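Teaching by demonstration (robotics)

Teaching by demonstration is a way of getting a robot to do a job by having a person do the job first, with the robot's own arms, while the machine keeps a record. The person may take hold of the arm and push it through the motions, or may sit or stand somewhere else and steer it by remote control. It is also called programming by demonstration, learning from demonstration and imitation learning, three terms whose supporters insist they mean different things and then use them in the same paragraph.

The method is used mostly for chores that are easy to do and miserable to write down. Picking up a bottle is the usual case. A person who has done it every day since childhood will, when asked for instructions, say "you just pick it up."

Contents
1 Methods
2 The bench task
3 What is recorded
4 Flustmont exercise
5 Criticism
6 See also

Methods

Guiding by hand. The operator grips the arm and moves it. The motors are set to carry the arm's own weight and otherwise stay out of the way, a mode the manuals call "compliant" and operators call several other things by late afternoon. Hand guiding needs little equipment and gives the teacher a direct sense of how the joints bend. Its chief drawback is the teacher, whose elbows, sleeves and forehead tend to get between the camera and the lesson. Guiding two arms at once calls for two strong hands and a patient spine.

Remote control. The operator works a separate set of controls and the robot follows. The controls may be a pair of smaller arms with matching joints, a pair of handheld trackers, or a game controller, in falling order of cost. The arms being moved are called followers and the ones being held are called leaders. Remote control keeps the operator out of the picture and is now the more common choice for two-armed work. It also takes away the sense of touch, unless the controls push back, so beginners grip everything as though it owed them money.

Mixed teaching. Some groups demonstrate the job once, let the robot try it, and have a person take over when the attempt goes wrong. The corrections are then added to the lessons. This is efficient, and it means that the operator spends the day waiting for failure in a professional capacity.

The bench task

A beginner's lesson is normally set on a table within reach of both arms, with a few objects of one general kind standing at different distances. Plain screw-cap bottles are popular. They stand up by themselves, they have an obvious place to be held, and they fall over in a way that leaves no doubt about the score.

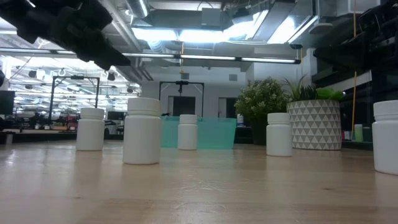
Two-armed bench with white screw-cap bottles and a teal bin. Neither arm is in contact with a bottle.

Plain white bottles also bring a difficulty of their own. A label gives a camera something to find, and a blank bottle gives it an outline and a shadow. Polished tabletops make matters worse by supplying a second, upside-down bottle under each real one. Opinion is split on whether this should be fixed with a dull cloth or left alone as good practice for the world, which contains many shiny tables.

The arrangement is usually changed between lessons. If it isn't, the robot may learn the table and ignore the bottles, and will go on reaching with complete confidence for the spot where a bottle used to be. Background clutter such as bins and houseplants is handled in the same spirit. A plant that appears in every lesson can become, as far as the machine is concerned, part of the instructions.

What is recorded

A lesson, often called an episode, holds the joint positions of each arm, the opening of each gripper and the view from one or more cameras, all stamped with the time. Many groups add a short sentence naming the job.

The approach is the part that separates good operators from quick ones. A gripper brought in from above has to clear the cap, come down past the shoulders and close on the body without nudging the neighbors. 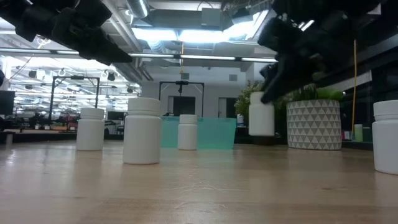
Experienced operators slow down before closing and keep the speed even from one lesson to the next. Hesitation is recorded as faithfully as skill. An operator who habitually stops to think above the cap will produce a robot that stops above the cap, without the thinking.

The arm that isn't needed is also recorded. Its idle position counts as data, and an unused arm left to drift will teach drifting. Most house rules ask the operator to park it clear of the objects and leave it there, a rule easily stated and widely broken by people with an itchy nose.

Flustmont exercise

The Flustmont exercise was a collection effort built on a bottle task of this type. It was run by Sumaiya Patwary and Rajitha Wickramasinghe, using a remote-control program named Barta and a review tool named Videll. The final set held 1354 lessons from four operators.

Patwary's notes on the exercise are cited mainly for their section on handwriting, her word for the personal style that each operator leaves in the motions. Reviewers using Videll could soon name the operator from the path of the gripper alone. One approached every bottle in a wide curve, a habit later traced to years of backing a trailer. Wickramasinghe wanted the styles evened out by training, and Patwary wanted them kept. The notes record both positions at length and then stop.

A follow-up under the name Potance repeated the work with hand guiding. It was shorter, and its account of operator fatigue is unusually vivid for a technical appendix.

Criticism

The most frequent complaint concerns labor. The method is often promoted as a way to save human effort, and it begins by asking a human to move a bottle several hundred times.

A second complaint is that a demonstration shows what was done and leaves out why. If the operator goes around an obstacle, the record shows a detour, and the robot may keep the detour after the obstacle has gone. Spoken comments have been tried as a remedy, though operators under strain tend to supply comments that can't be used.

See also

Leader and follower arms
Gripper
Teach pendant
Repetitive strain

This page was last edited in October 2025.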